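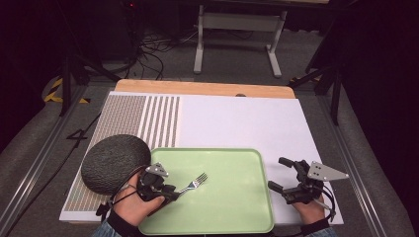

The pale green tray on its white board.

A year without the car
6 Feb 2023

I sold the car a year ago and said I would write up how it went, so I have been through the bank statements and the notebook I keep by the front door.

The car was a nine-year-old hatchback. In its last twelve months with me it did 3337 miles, most of them to Pernham and back for work, and the rest to the supermarket or to my mother's. Insurance, tax, MOT, servicing, petrol and one new tyre came to £2074. I have left out what the car lost in value because it had very little left to lose.

In the year since, I have spent £1249 on getting about. That covers the Larel bus pass, train tickets, taxis, and two weekends when I hired a car. It leaves me £825 better off, before counting what I got for the car itself. I had guessed it would be more than that. The trains are what did it. A return to my mother's costs far more than the petrol did unless I book well ahead, and I am not good at booking well ahead.

The bus to work is the 6 from Noradow, which stops at the end of my road and takes forty minutes. Driving took twenty-five on a good day. I read on the way in and usually look out of the window on the way home. The 7.10 is dependable. The 7.40 is not, and after missing two meetings in the spring I gave up on it and now get to work early and have my breakfast there.

Coming home is harder. The last bus I would call useful leaves Pernham at 6.50, and the one after that goes round by the hospital and adds half an hour. If I stay for a drink with people from work I have to keep an eye on the clock. Fitzgerald Boateng from the second floor lives out my way and has given me a lift a few times. I pay towards his petrol, and that is in the total too, under taxis.

Shopping took some working out. I used to do one big shop a fortnight. Now I go to the small shop on foot twice a week and have the heavy things delivered once a month – cat litter, tins, washing powder, anything in a bottle. I throw away less food than I did. The small shop is dearer for nearly everything except bread and eggs, and I have not tried to put a figure on the difference.

Getting Obi to the vet was the thing I worried about most. He is a large cat and he cries in his carrier. The bus was out of the question as far as I was concerned, so he goes by taxi, and the local firm has never minded. He has only needed to go twice, once for his jabs and once for a tooth.

The walk to the bus stop is ten minutes each way. I bought a proper waterproof coat in October and should have bought it in March. 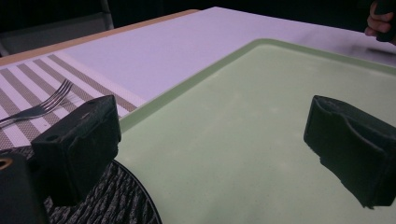 Do I miss having a car?
Mostly in December, when the timetable thins out after Christmas and visiting family takes a whole day of planning. For the rest of the year I don't think about it much.

The parts I don't miss are easier to list. I no longer scrape the windscreen or drive round looking for a space when I get home late. There was also a noise from the back axle that two garages listened to and could not hear, and I was tired of listening for it.

I did look at buying an electric bike in the summer. The road between here and Pernham has no cycle lane after the roundabout and the lorries use it to get to the quarry, so I left it. If the council ever builds the path along the old railway line I would look again.

The bus pass runs out at the end of the month. Larel has put the annual price up, though it still works out cheaper than paying by the week, and I am going to renew it. I will probably hire a car again at Easter – my sister is moving house and has asked me to help with the boxes.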